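Ayantu Hailu
06/12/2023

Right, I promised a few of you I'd write up the bin liner business properly, so put the kettle on, because I've been thinking about bins far more than any grown woman should and it's all going in one thread.

It began with the bathroom bin at our old flat, which was round, metal and had a pedal that you had to stamp on as if you were putting out a fire. Every time I changed the bag it slid down inside and whatever was in there went to the bottom, cotton wool, dental floss, the lot. I used to fish it all out with an old wooden spoon (kept separately, before anyone asks!).

2 replies

So when we moved to Sukthorpe I said to Cosimo that the new bathroom was getting a plastic one with a swing lid and straight sides, and no pedal of any kind. He said he had no strong feelings about bins. I said he would by the end of the week, and I'm afraid I made sure of it.

First thing I learnt is that straight sides are lovely for standing in a corner next to the loo, where a round bin always leaves a silly gap behind it that fills with fluff. Second thing is that a boxy bin with rounded corners wipes out beautifully, you just go round with a cloth and a drop of washing-up liquid and leave it upside down in the bath for a bit.

What doesn't go beautifully is the bag. A liner is a sort of tube with a bottom, and when you pull it over a squarish rim it goes tight at the corners and baggy along the sides, and then you put the lid on and half of it creeps out from underneath like a petticoat. My gran would have tucked it in with a butter knife. I did try that. You do end up with a hole.

Share 40

I bought a roll of the Lüthi ones from Simby on the high street because they were by the till and I'm weak. Nice soft bags, very quiet (you'd be surprised how much that matters if somebody brushes their teeth at five in the morning), but too long for our bin, so there was a great frill of it left over whichever way I folded.

Then my neighbour Slavica came round for her casserole dish and stood in the bathroom doorway watching me wrestle with it. She has cleaned holiday lets for years and does bins the way other people shuffle cards. She took the bag off me, shook it open once, and showed me her way, and I've done it like that ever since.

Slavica's way, as near as I can put it in writing. Take the bin out of the corner and stand it on something at waist height. A table, the worktop if you're going to wipe it afterwards, the lid of the washing machine. I'd always done it bent double on the bathroom floor with my head against the radiator, and you simply can't see what your hands are doing down there.

Lid off, and put it somewhere it won't get knocked. Give the bag one good shake so it fills with air, then push it down into the bin with your fist in the middle, right to the bottom, before you so much as think about the rim. Most of the creeping comes from a bag that's hanging in mid-air with nothing under it.

Fold the top over the outside by the width of two fingers. If there's a lot spare, gather it all at the one back corner, twist it and tuck the twist under the fold. It makes a little knot you can't see once the bin is back against the wall. Then run your thumb round underneath to let the trapped air out, or the bag will sit there puffed up like a pillow and swallow nothing.

6 replies

Lid on last, and press down at the hinge side first. I used to start at the front, and the bag would ride up at the back every single time. Do check the flap still swings after. If it sticks, you've caught some bag in it, so lift the lid and smooth that side again, it's no bother.
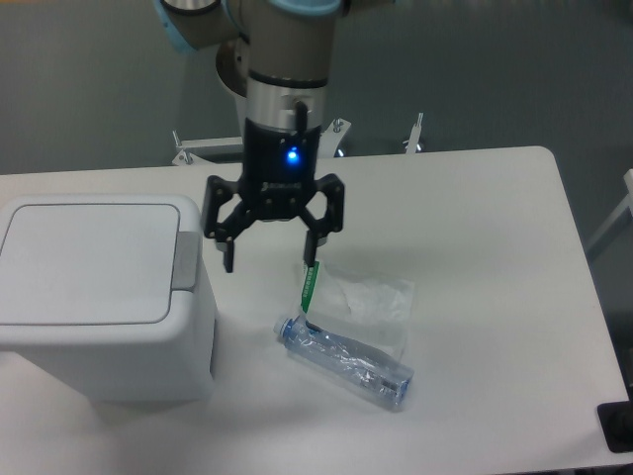 White bin up on the white table, with a plastic bag out on the tabletop too.

The flat lid suits me because it doesn't stand up much above the rest of the bin, and it goes under the shelf where the towels are. I do have to tell guests not to balance the spare loo roll on it, though. Swing lids and loo rolls are not friends.

And a tip of my own to finish, as Slavica can't have all the glory. Keep the next few bags flat in the bottom of the bin, under the one you're using. When you lift out the full one there's a fresh one waiting, and you needn't go down to the kitchen in your dressing gown to look for the roll. I'll do the kitchen bin another day, that one needs a thread to itself and possibly a stiff drink.

144 likes 51 shares

Comments

Saron Yimer
The fist in the middle! I've been doing the rim first all my life and cursing. Tried it tonight on the one in the box room and it stayed put.

Oldřich Hrnčiar
Elastic band round the top, done. My wife says it looks dreadful but it has never slipped.

Ayantu Hailu
Oldřich, I did have a band on the old one and it pinged off into the bath, so I've lost my nerve with those. Glad it works at yours though x

Cosimo Pace
I would like it known that I now have feelings about bins.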